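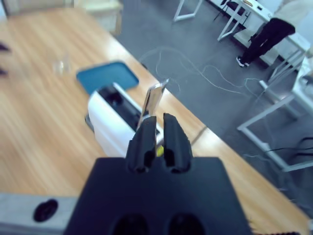 Stukton Sicherheitsmodul SG-2 für Parallelgreifer
Nachrüstsatz zur Überwachung von Greifkraft und Spaltmaß

Stand: 11. April 2018

Das SG-2 wird zwischen Flansch und Greifergehäuse montiert und überwacht Greifer mit zwei parallelen Backen. Bei Energieausfall, Signalverlust oder unzulässigem Spaltmaß hält das Modul die Backen in ihrer Position und meldet den Fehler an die Robotersteuerung.

Sicherheitshinweis zu Modulen der Baureihe SG-1
Bei Modulen des Vorgängers SG-1 kann die Haltebremse nach einem Not-Halt verzögert einfallen. Die Backen öffnen sich in diesem Fall um bis zu 2 mm. Dünne, flache Metallteile mit glatter Oberfläche können dabei aus dem Spalt rutschen. Ursache ist eine ermüdete Rückstellfeder. Der Fehler wurde zuerst am Standort Osulska an einem Handhabungsplatz für Kleinteile festgestellt. Verletzt wurde niemand, beschädigt wurden ein Werkstück und eine Backenauflage.

Betroffen sind alle SG-1 mit Federpaket Caron, die vor Oktober 2017 ausgeliefert wurden. Das Federpaket ist am Aufdruck auf der Gehäuseunterseite zu erkennen.

Maßnahmen bis zum Austausch
Greifer nach jedem Not-Halt entlasten und Backen auf Spiel prüfen. Keine Teile über Personen oder Verkehrswege führen. Kabel am Boden aus dem Arbeitsbereich entfernen. Eingriffe von Hand zwischen die Backen nur bei abgeschalteter und gesicherter Energieversorgung.

Änderungen beim SG-2
Die Haltebremse arbeitet mit zwei unabhängigen Federn. Fällt eine aus, bleibt die volle Haltekraft erhalten – die Steuerung erhält den Fehlercode 14 und sperrt den Wiederanlauf, bis die Störung vor Ort quittiert ist. Eine Quittierung über das Netzwerk ist nicht vorgesehen.

Technische Daten
Haltekraft: 30 N
Anzahl Bremsfedern: 2
Schnittstelle: Sindis-Bus, abwärtskompatibel zu SG-1
Einbaulage: beliebig

Lieferumfang
Modul, Anschlusskabel, Schraubensatz, Prüflehre, Montageanleitung. Backen und Greifer sind nicht enthalten.

Der Austausch betroffener SG-1 erfolgt kostenfrei. Bitte bei der Anfrage die Seriennummer des Moduls angeben.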